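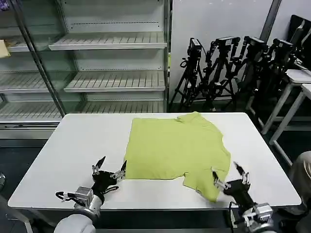
Eight months with an electric work van

22 June 2026

I run a small route business, mostly deliveries for print shops and a couple of offices on the north side of town. Last October I traded in my gas van for a used electric one, a Kuvus with a few years on it. A few people have asked how it's going, so I'm putting the answers in one place.

The range first. The listing said up to 180 miles on a charge. In mild weather with a half load I get 164 if I stay off the highway. In January, with the heater on and a full load, I got 98. My normal day is 70 miles, so even the bad number covers it, but I did stop taking the Trerklow run in winter. It's all highway and hills, and there's one charger out there, behind the feed store. Twice I found it out of order.

Charging at home has been easy. I had a 240-volt outlet put in the garage by Tsakiris Electric. The panel had room for it, so the job took a morning. The permit took longer than the work. I plug in when I get home and set the timer for the overnight rate. If I forget, I can get by on what's left from the day before, except in cold weather.

Public charging is another matter. The Windilen stations by the mall are fine and usually open before lunch. The ones downtown are slower and the card reader on the left unit rejects my card about half the time. I keep their app on my phone for that reason and I don't like it much. It logs you out every few weeks and you find out standing in the rain.

Maintenance has been one cabin filter, washer fluid, and a set of front tires. The tires wore faster than I expected. The van is heavy and it pulls hard from a stop, and I probably drove it like a kid for the first month. I've eased off since then.

Things I don't like: the cargo floor sits higher than in the old van, and I notice it by the end of the day when I'm lifting boxes of paper. The rear doors only open to a right angle unless you unhook a strap, and the strap is in a bad spot. The seat is worse. The dash shows range in big numbers and it jumps around a lot for the first few miles. I've learned to look at the battery percentage and leave the range number alone.

Things I do like: it's quiet — quiet enough that I had to fix a rattle in the shelving I never used to hear. It warms up fast. I don't stop for gas before the first drop, so I leave the house a little later than I used to.

Insurance went up a bit at the switch and then came down at renewal. I don't know why and the agent didn't either.

I'm planning to try the Trerklow run again next week now that it's warm. If the charger behind the feed store is working I'll add a note.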